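Stokport Robotics Club Forum > Build Logs > Grocery task (Greltance Cup)

Grocery task – grasp order, basket, and who broke the config

wristcam_wes
posted 24 Jan 2023

Ok starting a proper thread for this, the group chat is useless, can't find anything in it.

Where we're at. Arm is up, gripper is talking to the laptop again (it was the cable, it's always the cable). The task for the April comp is the shop one – pick produce, put it in the basket, don't wreck anything. Rules doc says five items per run, order is our choice, basket gets placed by the judges and we don't get to nudge it.

Two things I want sorted before next session, one post so nobody says they missed it.

1. Basket approach. Coming in from straight over the top puts the fingers right above the handle and I don't love it. If the handle's up we lose a heap of clearance. Want someone to teach a second waypoint off to the side and drop from there.

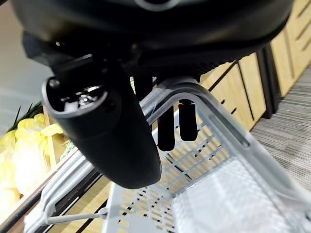 2. Grasp width. Currently one number for everything. That can't stay. Cabbage and carrot are not the same object!! Needs a lookup by item at minimum, I don't care if it's ugly.

Also whoever changed the home pose please change it back or at least write it down.

noodlebracket
Home pose was me, sorry. Old one swung the elbow through where the basket goes. Will put it in the notes file.

On 1, why not just fold the handle? Judges might put it down flat anyway.

wristcam_wes
Might. Rules don't say. Not betting the run on might.

tin_parrot
Agree with wes. Last year we assumed the bin would be square to the table and it was not, lost 3 runs out of it. Assume worst case.

noodlebracket
Fair. But a side waypoint adds time every single item. Five items, that's five detours. We were already slow. My vote is go straight down but shift the drop point toward the far wall of the basket, away from the handle. Same path, different x and y. Ten minute job

quollity_control
can we not drop near the wall, the base is all slots and the small stuff bounces. had a toy lemon go clean over the side on the old rig. centre is safer

noodlebracket
So lower before you release?

quollity_control
yes but then you're down next to the handle again, thats the whole problem

wristcam_wes
Right so side waypoint lol

noodlebracket
I'll write both and we time them. Not arguing about it on here for a week.

tin_parrot
Re 2 – did a bit of this last night from home with the logs. Cabbage is the pain. Fingers don't open wide enough to go round the middle of it, so either we take it by the narrower end or we skip it and pick five other things. Rules let you skip. I'd skip.

quollity_control
skip = no bonus though

tin_parrot
Bonus is small. Dropping it is a penalty AND you've burned the clock. I'd rather bank five easy ones.

saltbush_servo
New here, joined this term, hi. Which items count as easy? I've only had one go on the arm and it was the tomatoes, they rolled.

tin_parrot
Hi! Anything long and skinny imo. Carrots, that sort of thing. Round ones roll if you come in off centre by even a bit, you did nothing wrong.

wristcam_wes
Carrot is my favourite because the body is bumpy, the pads have something to bite on. Catch is where along it you grab. I've been telling it to go for the middle and let the leafy end hang wherever it likes. 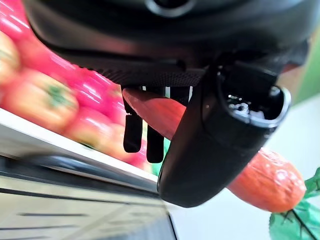 Problem with that is the tip end is thin, so if the detection box is off you close on next to nothing. I'd bias the grasp point toward the thick end, say a third of the way down from the leaves. And don't include the leaves in the box when labelling. Half our labels have them in and half don't, so the centre point jumps all over the place depending on who did that batch.

saltbush_servo
That might have been me. I did include leaves. Nobody said

wristcam_wes
Not having a go, it wasn't written down anywhere. Will be now.

quollity_control
how many labelled so far

tin_parrot
700 images in the shared folder, 129 of those still need a second pass. If everyone does a chunk we're done by next meet. Leaves OUT. Calyx on the tomatoes stays IN becuase it's part of the round shape and doesn't shift the centre much.

noodlebracket
Disagree on the leaves btw. If the box ignores the leaves then the planner doesn't know they're there and it'll happily put them through the neighbour's fruit on the way out. You want two boxes, body and whole thing. Grasp off one, collision off the other.

tin_parrot
That's double the labelling.

noodlebracket
Only for stuff with tops. So carrots and what, the leek?

wristcam_wes
It's soft plastic leaf, who cares if it brushes something. Arm's not going to stall on it.

noodlebracket
It'll knock a tomato. Rolling tomato = item disturbed = minus points. Page 3 of the rules.

wristcam_wes
...ok I had not read page 3 that closely.

quollity_control
two boxes then? or just lift higher before moving sideways. lifting is free

noodlebracket
Lifting isn't free, it's time. But yeah ok, cheaper than relabelling. Lift first, one box, leaves out. If it still clips things we do the second box.

tin_parrot
Happy with that.

saltbush_servo
Can I do the carrot relabels? Since I caused them. Also is there a guide for the Tornex software, the one in the folder is for the old version and the menus are all different

wristcam_wes
Legend, yes all yours. No guide for the new one, I'll screen record it. Export as the second option down, not the first, first one scrambles the class names.

noodlebracket
Anyone know if Neves are running the same gripper this year? They cleaned us up on speed last time.

quollity_control
heard they've gone to suction

tin_parrot
Suction on a bumpy carrot, good luck to them

noodlebracket
Back on topic. Straight-down version of the basket drop is in the repo, untested. Side waypoint version tomorrow. Don't run either at full speed, I mean it, set it to 20 percent and keep a hand on the stop.

wristcam_wes
Got it. I'm in early next session if anyone wants to help with timing. Bring a charger, the lab one has gone walkies again.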